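The Small Box Problem

31/05/2019

48 shares | 2 comments

Tyra Myklebust keeps a carton on her kitchen counter that she will not let anyone throw out. It arrived last August with a single bottle of hand cream in it. The carton would have held a pair of winter boots. The rest of the space was filled with brown paper, and the bottle had still worked its way into a corner and cracked its cap.

"I had been packing boxes for a living for years by then," she says. "I looked at it and thought, somebody was in a hurry and this was the carton on top of the pile."

Myklebust runs the packing floor at Pellholm, which ships small goods for companies that don't want to do it themselves. Most of what goes through her hands is already in a box when it gets to her: candles, watches, puzzles, bike lights, tea. Her job is to put small boxes into a bigger box so that they arrive looking the way they left. She has trained a good many people to do it, and she says the first day is always spent on the same thing, which is slowing down at the start so there is less to redo at the end.

Her first rule is that you pick the carton after you have seen the goods. At Broloden, where she started, orders came down with a carton size already printed on the slip. The packers followed the slip. If the goods rattled, they added paper until the rattle stopped.
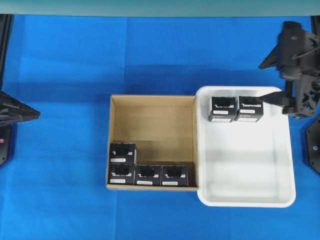

Small boxes of one size are the easiest thing there is to pack, and people still get them wrong. Myklebust wants the first one in a corner, tight to both walls, and the next ones built out from it. The habit she tries to break is dropping the first box in the middle because that is where the hand naturally goes. Black cubes with a white logo on top make a good practice load, and with three along the front wall of the carton and a fourth behind the left one, the L shape tells you where the next can go. The corner is settled, the logos can be checked at a glance, and the open floor is all in one piece. Leave the same amount of room as gaps between the boxes and you can't use any of it.

She also wants the goods laid out in a tray beside the carton before packing starts. A tray with a rim keeps things from sliding off, and it gives the packer one place to look. When the tray is empty, the order is in the carton. When something is left over, there is a mistake, and it gets found before the tape goes on.

Tape is its own subject. Myklebust uses one strip down the center seam, running a couple of inches past each edge, and a strip across each end if the load is heavy. She doesn't like to see tape wrapped around a carton several times. The person opening it will go at it with a knife, and the knife will go into whatever is underneath. A packer named Rivas used to put a sheet of thin cardboard on top of the goods before closing the flaps. It cost almost nothing and she made it standard.

Filling comes last. Crumpled paper is fine for light things, but it settles, and a carton that felt full in the morning can be loose by the time it has been through two trucks. For heavier goods she folds cardboard into pads and wedges them down the open side. The test is simple. Close the flaps, pick up the carton, and tip it gently one way and then the other. If you feel something move, open it again.

Get our weekly newsletter. Stories about work, home and the things we use, sent to your inbox. You can unsubscribe at any time.

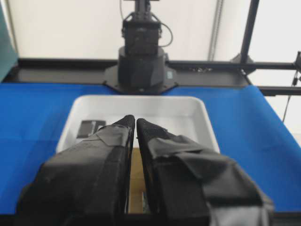
Color on the packing table matters more than most people expect. At Pellholm the tables used to be bare gray, and dark items got lost on them, especially late in a shift. Myklebust tried several coverings and her advice now is to pick something that none of your stock will match. A vivid blue cloth under a white tray does the job well, and against that bright white floor even a small dark item lying up by the side wall shows up. The cloth has a second use, which is that it is kinder to printed boxes than a hard tabletop. Scuffs on the corners are the complaint she hears most from clients, ahead of breakage.

One of those clients is Flosalel, a small gift company whose boxes are matte black. Matte black shows every fingerprint and every rub. For the first few weeks the returns kept coming back with notes about marks on the lids. Myklebust had the packers wash and dry their hands before each batch and hold the boxes by the sides. She also asked them to set each box down where it was going to stay, so that it wasn't dragged across the cardboard. The notes became rare after that.

A new packer on her floor gets 15 practice orders before a real one. She checks each by opening it up, and she doesn't say much while she does it. She looks at whether the labels all face the same way. The carton will survive without that, she admits, but the customer sees the labels first when the flaps come up, and a mixed-up row looks careless even when nothing is broken.

People at home can use most of this without buying anything. Save three or four cartons in different sizes and flatten them. Put out everything you mean to send before you choose one. Use a baking tray if you don't have another kind. If you are mailing several small boxes to one address, stand them together on the table first and measure the block they make, then look for a carton a little larger than that.

Myklebust mails a parcel to her sister every month and allows herself 30 minutes for it, including the card. The boot-sized carton has never been used for one of those. It is too big for anything she sends, and the bottom flap has started to sag where she stacks the mail on it.

2 comments
We use cookies to improve your visit. By continuing to read you accept our cookie policy.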